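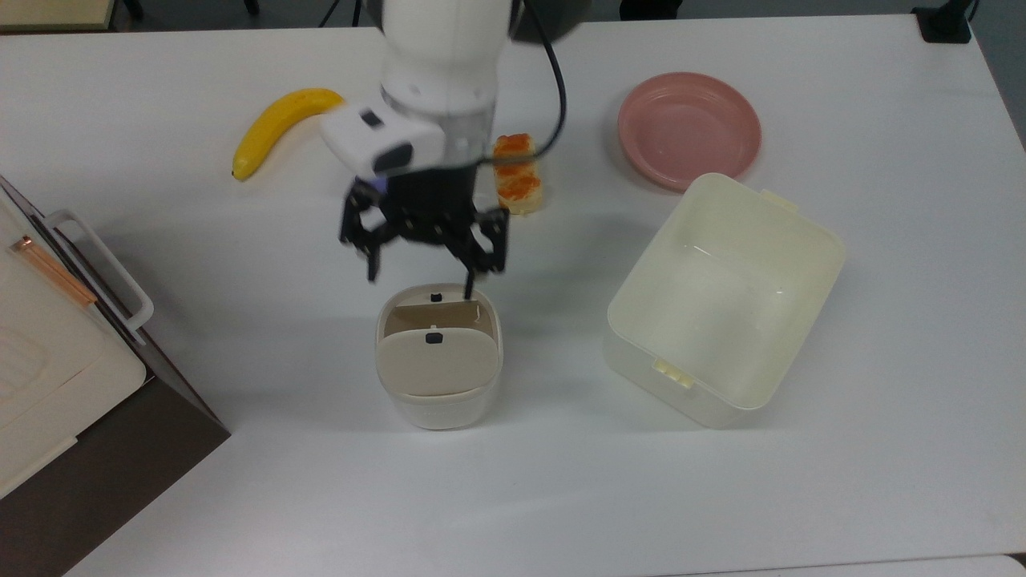 Fig. 4. Small box with lid open, large box and plate behind.

Packing the Vinholm lunch set

Before first use: wash both boxes and the plate in warm soapy water. Rinse. Let them air dry with the lids off or open.

1. Clear a flat table. Put out the food, the plate and both boxes, everything in reach.

2. Open the small box. Lift at the latch, swing the lid all the way over. Don't force it past where it stops.

3. Large box next, open side up.

4. Peel fruit or leave whole, your choice. A whole banana goes in the large box, never the small one.

5. Bread or cake slices: flat on the bottom of the large box. Sticky topping faces up.

6. Small box is for nuts, raisins, dry stuff. Fill to just under the rim.

7. Close the small lid first and press untill it clicks. Then check the clip on the large box.

NOTE: Plate does not go inside. Carry seperately.

CAUTION: No hot food in a closed box. Lid can pop.

CAUTION: Keep fingers clear of the latch when closing.

Lost a lid? Order part 301 from Protano, ask for Lucrezia De Luca.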